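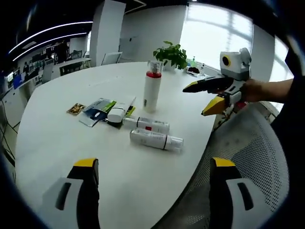 A white bottle and two tubes on an oval table.

Coroners need the power to say no

The Zaditz inquest closed in July after 244 days, and the family has yet to receive the full file. Requests from a foreign consulate delayed the release of records on 8 occasions. Each was granted without a hearing.

Consular courtesy has its place. It should not outrank the rights of next of kin. The Turkow review, which runs to 1268 pages, recommended a fixed limit of 30 days for any foreign objection, after which the coroner would decide alone. The government has yet to respond.

Parliament should legislate that limit this session, and require that reasons for any delay be given to the family in writing.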